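Recording demonstrations with a leader arm: small objects on a flat table

Trestham bench guides – part 2

Part 1 covered bolting down the arms and running the joint calibration. Now you will record a set of demonstrations by remote control. You hold the leader arm, the follower arm copies you, and the recorder saves the joint positions along with the video from the wrist camera. The task is a simple pick: take hold of a small object lying on the table, lift it and put it in a tray.

What you need

A calibrated leader and follower pair
The wrist camera, plugged in and focused at table height
The Lisulia recorder, installed on the bench computer
A light plastic object with a handle, such as a spoon
A shallow tray

Before you start

Turn on the follower first, then the leader. If you do it the other way round, the follower will jump to match the leader as soon as it gets power. Keep your hands out of its reach until both arms are in the same pose.

Open the recorder and make a new task folder. Give it a short name with no spaces. Set the episode length to 500 frames, which is plenty for a single pick and leaves time to return home. Type the task sentence in the box at the top and don't change it between episodes. If the wording changes halfway through, the training script will treat it as a second task.

Check the lighting. A lamp directly overhead throws the arm's shadow right where the fingers are going to close. You can train with a shadow there, but try to keep the lamp in one place for the whole set. If you have to move it, write down the episode number.

Step 1: Line up above the object

Squeeze the leader's trigger and let it go a couple of times to make sure the follower's fingers open fully. Then bring the arm over the table with the fingers open and the camera looking down. Watch the camera window on the screen and not the arm itself. The trained policy will only have the camera to go on, so if you can't do the pick from that view, it probably can't either.

Turn your wrist until the handle points at the gap between the fingers. Go slowly here. Most of the bad episodes in our first set came from people dropping straight down and fixing the angle at the last moment.
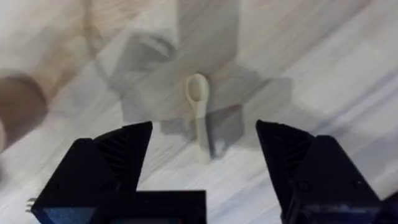
Once you are lined up, hold still for a moment before you go lower. The pause gives the recording a few sharp frames from a steady position, and it helps later if you want to trim the episodes by stage.

Step 2: Lower and close

Bring the fingers down on both sides of the handle. Thin plastic sits very low, so the tips need to come close to the table without pushing into it. If you feel the leader moving on while the follower has stopped, you have gone too far. Ease back up a little.

Close the trigger smoothly. With the Nesach fingers the grooves do most of the gripping, and squeezing harder only makes the object twist.

Step 3: Lift, place and go home

Lift straight up, move over the tray, lower and open. Return the arm to its starting pose before you press stop. Episodes that end over the tray teach the arm to stay there.

If you miss the pick, you can either throw the episode out or back off and try again in the same recording. Keep some of the second kind – a clean recovery is useful. Throw out anything where you bumped the table or touched the object by hand.

Step 4: Move the object and repeat

Shift the object a little and turn it to a new angle after each episode. Do the easy positions first, then work out to the edges of the arm's reach. Take a break when your shoulder gets tired, as sloppy movements get copied along with the good ones.

Step 5: Check what you have

Play back every episode at double speed before you upload. Look for frozen video, late starts and fingers that never quite close. Our own set came to 2618 episodes before checking, and we kept around 2000.

When you are happy with the set, choose Export and pick the Hegedűs format. The export makes a new copy and leaves your original recordings alone, so check that you have enough disk space first.

Part 3 covers training on the exported set.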